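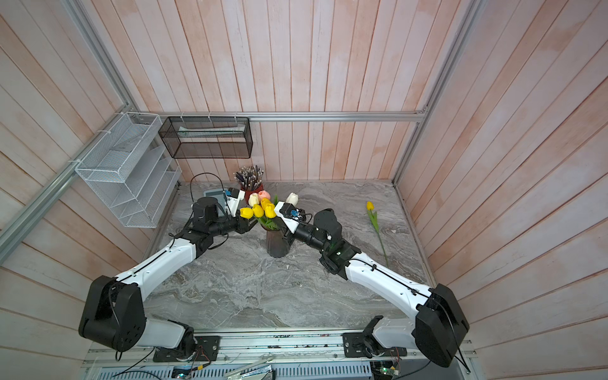
Artificial tulips in a dark ribbed vase, with the pen cup behind and one yellow stem still on the table.

Wanted: people who doubt that fake flowers do anything for a desk

Gordale Home Review is looking for readers in and near Fallham to take part in a desk trial this February. You will arrange artificial flowers, live with them for two weeks, and tell us whether they were worth the space. You will be paid a little. You will not be asked to feel better.

Why we are running it

For the past year my inbox has been filling up with claims about faux bouquets. They "lift" a room. They "soften" a work area. One supplier, Ekpo, sent me a brochure saying that a vase of silk-look stems next to your pens makes you more likely to keep the rest of the desk tidy. I asked how they knew. I was sent a second copy of the brochure.

We put the question to readers last fall and got 1,402 answers. Most people who owned artificial flowers said they liked them. Fine, but most people like what they bought, and we had no idea what their desks looked like before. Of those who answered, 274 said they had put the flowers away in a closet within a few months, and I found those letters a lot more useful than the happy ones. Dust came up over and over. So did stems that won't stand where you put them, and vases that take the exact spot where your hand wants to go for a pencil.

So I would like to see some ordinary desks with ordinary people at them, and I would especially like to hear from you if you think the whole thing is silly. I half think so myself.

What you would be doing

You come to our office once, at the start, for a session of two hours or less. You'll be given a vase and a bunch of mixed stems, yellow, cream and peach-pink, and asked to arrange them in whatever way you can stand to look at. There is no right answer and nobody will be grading your taste. We do want to know how long you fiddled with it, which stems you gave up on, and whether you ended up leaving any out. Plenty of people leave one out.

After that you fit the vase in among the usual desk stuff: a cup crammed with pens and pencils, wire baskets up on a rail, papers. You choose what goes where.

Then you take the flowers home and put them on the desk or table where you do your paperwork. Leave them there for two weeks. During that time:

Keep a short log, a line or two a day. "Moved vase to reach stapler" is a good entry. "Did not notice it" is also a good entry.

Take a picture of the desk in the morning before you sit down. Please do not clean up for the camera. We can tell.

At the end of the first week, move the flowers off the desk for one full day and write down whether you cared.

Half the group will get flowers and a hanging wire organizer. The other half will get the organizer alone. If everyone's desk gets neater, my money is on the organizer, and I'd like the chance to find out that I'm wrong. The organizers come from Plarkton, who sold them to us at the regular price. We did not take free goods from them or from Ekpo.

Who we want

Adults who use a desk or table at home on most days. It can be the kitchen table if that is where the bills get done. You should be able to get to Fallham for the first session and have a phone that takes a readable picture.

We do not want florists, interior decorators, anyone who sells home goods, or anyone who has already made up their mind in favor. If you've already made up your mind against, you may apply, but say so on the form so we can spread you out between the groups.

Cat owners are welcome. Tell us about the cat.

What you get

A gift card at the end, once the log is in, and you keep the organizer. You may also keep the flowers. If you don't want them back in your house, bring them in and we'll write that down too, as it seems like the clearest review a person can give.

We can't pay for travel. I asked.

What we will do with it

The results will run in the spring issue, including the dull parts. Your name stays out of it unless you tell us otherwise. Pictures of your desk will be printed only if you sign off on each one. If the trial shows nothing at all, we will print that, and I will have the pleasure of mailing a copy to the brochure people.

A word about size: this is a small trial run by a small magazine. It won't settle anything about the human mind. It might tell you whether to spend money on a bunch of tulips that never open or wilt, which is a smaller question and one I think we can handle.

How to apply

Fill in the short form at the front desk or on our readers' page. It asks what is on your desk right now. Please list the real contents, including the mug. Then tell us, in a few sentences, what you think artificial flowers are for. Long essays go to the bottom of the pile. The readers' page goes out to 2,000 households, so apply early if you want a place.

Questions can be sent to Natalie Stockdale, trials editor, Gordale Home Review. I answer mail after 3 p.m. and I do read all of it.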